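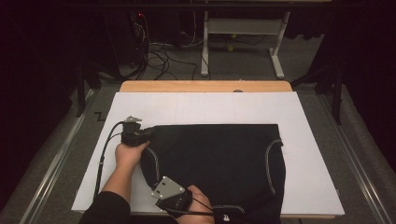

January
Notes by Yaryna Nechyporuk

Live Music and Its Listeners, session 4: the review written by a fan

Before Monday, read the two write-ups of the Tkachenko show at the Dunmont. One is by someone who had never heard the band. The other is by someone who has followed them for years and tells us so in the first line. Most of you will prefer the second. I'd like you to be suspicious of that.

The fan's review has a standard opening: how long I have known the music, how small the room was when I first heard it, how nice the singer is to talk to. None of this is evidence about the gig. It tells us that the writer had decided to enjoy the evening when they bought the ticket, if they bought one. Check whether they say.

Next comes the mood. Songs are "like driving with the windows down" or "like the last day of summer". Try swapping the band's name for another and see if the sentence still works. In the Pellovik review in your pack it works with every act we have covered this term, including the brass band. What did the drummer do? Which song fell flat? A set of 11 songs with no weak one would be a rare thing, and I don't believe in it.

Crowd claims need the same care. "The whole room sang along" is usually written by someone in the front five rows. The Dunmont holds 200 standing, and from the bar at the back you mostly hear the bar. Ask where the writer stood.

I don't want to be told that love of the music makes a review "authentic". That word is doing no work and I will cross it out. 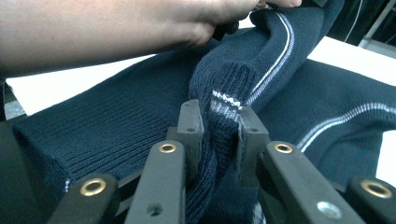 Stepan Sydorenko thinks I am unfair here, and has asked for his objection to go in the notes. A stranger to the band, he says, can't tell when a song has been slowed down or a verse dropped, and will praise a tired show because they have nothing to hold it up against. The fan at least knows what a good night sounds like.

I accept the point about the dropped verse. I am less sure about the rest, as the fans in our pack hardly ever use what they know. Only the Proltitz piece mentions a changed arrangement, and then it calls the change "magical" and moves on.

For the seminar: bring one paragraph from any fan review with every sentence marked as either something heard or something felt. If you can't decide, mark it as felt. Then rewrite it using only what was heard. It may come out very short.

Questions about the reading pack to Yaryna Nechyporuk, after class | © Course notes, please don't repost | Back to top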